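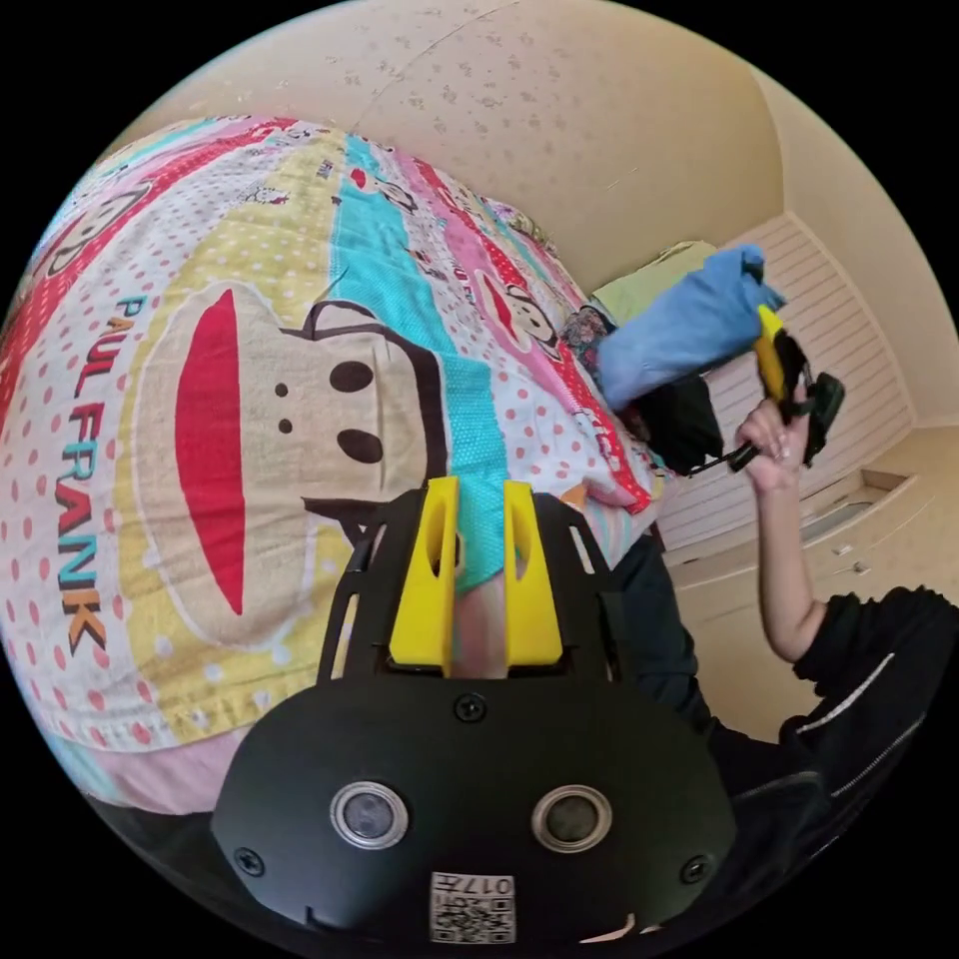 Making a bed with a big patchwork print in a small room - which way do you run it?

Bedding & Linens > Making, folding, storing
Started 9/16/26

rrebane
Posts: 405

I'm redoing the bed in the small bedroom before my niece comes to stay, and I keep going back and forth on the cover. It's the Paul Frank one with the big monkey face and all the bands of polka dots. The large face lies sideways when I spread it the way it is now, and so does the brand name along the side. If I turn the whole thing a quarter turn, the face is upright from the foot of the bed, but then I don't get the same drop on both sides.

So two questions. Do you go by the print or by the drop? And what do you do with the cover during the day, if the bed is also the only place to sort clothes? I've been sorting on top of it and I'm tired of shaking socks out of it at night.

Reet Rebane

Re: which way do you run it?
lowthread

Drop, every time. A cover that hangs short on one side lets the cold in and slides off by morning. A kid isn't going to care that the monkey is on its side. When she's lying in bed she sees it from an angle anyway.

Re: which way do you run it?
H_Frandsen
Posts: 948

I disagree with lowthread. If the print has one very large face on it, that's what people look at when they come in. I'd turn it and tuck the extra at the foot. With a bed against the wall you only need a decent drop on the open side.

Before you do anything, measure the cover both ways. A lot of these are closer to square than they look once they're on the bed, and then there's no problem to solve.

Heiðrún Frandsen

Re: which way do you run it?
rrebane

Measured it. It's not square, there's a clear long side. Turned, it would barely cover the far edge of the mattress.

Re: which way do you run it?
lowthread

Then leave it.

Re: which way do you run it?
pegboard_dan

On the sorting question: take the cover off first and put it at one end. Don't fold it, you're only going to spread it out again. I gather it up in both arms and drop it on one side. Then you have the bare sheet to sort on, and you can see a dark sock on it. On a busy print like that you won't find anything.

Sort the clothes by where they go and skip sorting by type. Everything for the closet on one side, everything for the drawers on the other. Cleaning cloths and anything that belongs in another room go straight on the floor by the door.

Re: which way do you run it?
rrebane

Tried it pegboard_dan's way this afternoon. Bunched up, you get a completely different set of pictures on top, the red part with the Hello Kitty and KISS in big letters, and only a small monkey. It does take up a lot of room in a heap.
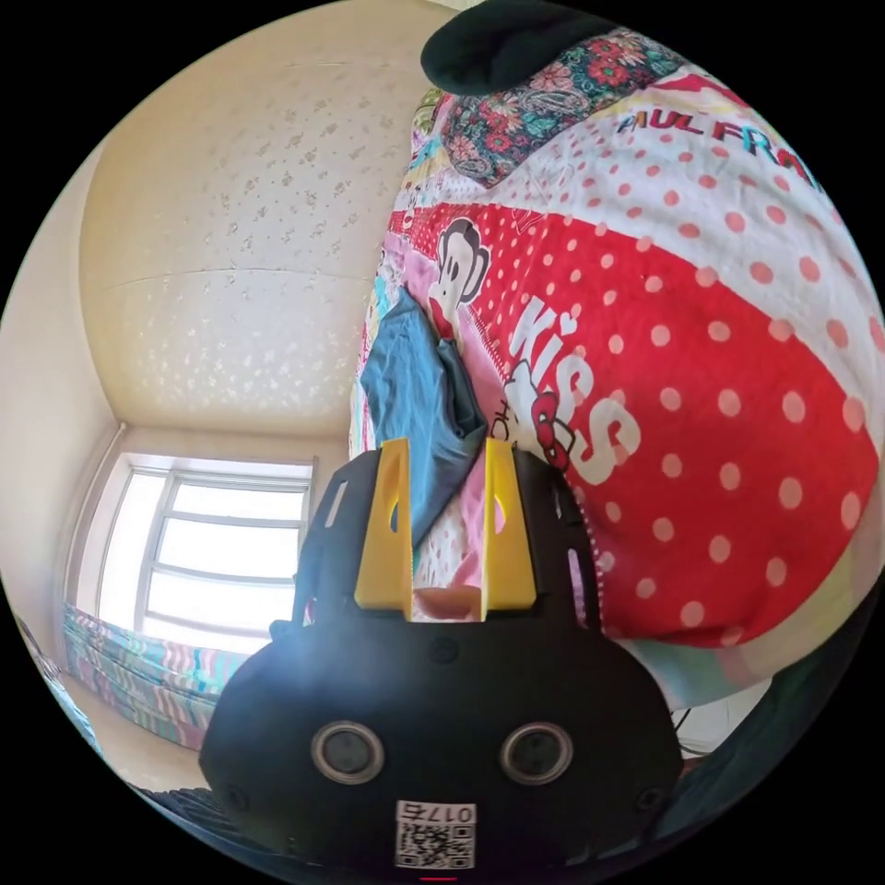
Re: which way do you run it?
H_Frandsen

That's why I fold. Thirds the long way, then in half, then over the foot of the bed. It takes a minute and it's a third of the size of a heap. Heaping is fine if you have a big bed. In a small room it's just one more thing to move.

You could also fold it so the Kitty panel is on the outside during the day and have the big monkey at night. My daughter did that with hers for years.

Re: which way do you run it?
pegboard_dan

A minute to fold, a minute to unfold, every day. I'd rather have the minute. But sure, if the room is tight.

Re: which way do you run it?
quiltcloset

Does it go in the closet at all? You've got the louvered door, so there's some air in there. I keep spare bedding on the top shelf in a Halonen cotton bag. I used a Grulach vacuum bag before that and the filling never came back properly. Wouldn't do that again with anything padded. For a cover with nothing in it they're OK.

Re: which way do you run it?
rrebane

Top shelf is full of winter coats until I find somewhere else for them. I got a set of Dendia corner clips in June and haven't opened them. Are they any use for keeping the insert from sliding down inside a cover?

Re: which way do you run it?
lowthread

They're fine on thin fabric. On a thick insert they pop off. Safety pins through the inside corner seams do the same thing, but not on a kid's bed.

Re: which way do you run it?
H_Frandsen

Sew a tie into each corner. Cotton tape, doubled, and a loop on the insert. Pamuston tape doesn't fray much in the wash, but any twill tape will do. Check the knots when you change the sheets.

Re: which way do you run it?
rrebane

OK, ties. I have tape somewhere. I'm leaving the cover the way it was, with the long side across, and folding it in thirds when I need the bed for laundry. The light green bundle stays up at the head end. I'll put the niece's clothes in the drawers and deal with the coats another time.

Re: which way do you run it?
lowthread

Good. Wash the tape before you sew it on, it shrinks.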